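Artificial Flowers

Print this article | E-mail this article

Artificial flowers are flowers made by people out of something other than a plant: silk, paper, wax, feathers, shells, glass, soap, bread dough, polyester, you name it. I've been making and hoarding them for most of my adult life, so when the other editors asked who wanted this entry I had my hand up before they finished the sentence. Dried and preserved flowers have their own entry and I'll leave them alone (mostly!).

Names

People say "silk flowers" for nearly all of them, which drives my friend Kartini Teoh up the wall, and she sells them for a living. Very few are silk now. Most of what you find in a craft store is polyester cloth on a plastic or plastic-covered wire stem. "Faux" is the word decorators like. "Permanent botanicals" turns up in trade catalogs, and I have never heard a living person say it out loud. My grandmother said "made flowers," and I still think hers is the nicest.

History

The idea is very old. The ancient Egyptians made flowers from thin shavings of horn and from linen, and the Romans had wreaths with leaves of gold and silver. In China silk blossoms were worn in the hair at court, and the skill moved outward from there. Italy picked it up in the Middle Ages, often in convents, where altar flowers were needed all year round. France came next, and by the 1800s Paris was the place to go if you wanted a rose on your hat that could fool a bee.

The hat trade was huge, and it had an ugly side. Much of the work was done at home by women and children for very little money, and some of the green dyes used on leaves had arsenic in them. I think about that whenever I handle an old hat spray. If you collect Victorian pieces with bright green leaves, wear gloves and keep them away from the kitchen table, please.

Plastic came in after the Second World War and made everything cheap and washable. Those are the stiff, shiny ones many of us remember from a dentist's waiting room. Polyester cloth took over later because it takes dye well and doesn't fray as badly as silk.

How they are made

The old way goes like this. You stiffen the cloth with starch or gelatin, cut the petals with a metal die, dye them one small stack at a time, and then press each petal with a heated ball or blade to give it a curve. The petals get glued or wired around a center, the stem is wrapped, and the leaves go on last. Lesego Sithole taught me this in her back bedroom one December with the windows open, and I ruined 33 petals before I got a decent one. She kept them all in a jar!

Factory flowers skip a lot of that. The petals are printed and cut in layers, molded in a heated press and popped onto a plastic stem with little pegs. You can usually pull one apart and put it back together, which is handy if you want to wash it.

Popular kinds

Roses win, always. Hydrangeas are a favorite of mine because the real ones wilt if you so much as look at them sideways, and the fake ones give you a great big puff of color on one stem. Peonies and orchids sell well too. Orchids are the easiest to mistake for real, I think, since the live ones look a bit waxy anyway. Daisies are harder than they look. Tulips are nearly always bad, and I'm sorry, but there it is.

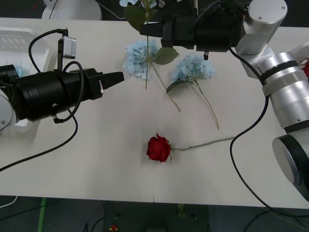 Cleaning and care

Dust is the enemy. A soft paintbrush or a hair dryer on the cool setting will do for most cloth flowers, and plastic ones can go in lukewarm water with a drop of dish soap. Test a hidden leaf first, as reds love to bleed. Don't wash anything old, anything paper, or anything held together with gelatin (I learned that one with a 1920s corsage and I'm still not over it). Sunlight fades blues and purples fastest, so move them off the windowsill now and then.

Last edited 28 June 2018

Filed under: Crafts & Handwork > Flowers, Artificial

Comments (3)

Rizal Liew
My mother used to shake hers in a paper bag with salt to get the dust off. Works on the cloth ones. Take them outside to do it.

Lena Sadowski
I have to stick up for tulips. The soft rubbery ones are lovely and they even feel right. Otherwise a good read, thank you.

Fitriani Sitompul
Does anyone know where to buy the brass pressing tools now? The shop I used closed and the only full set I've seen was $225.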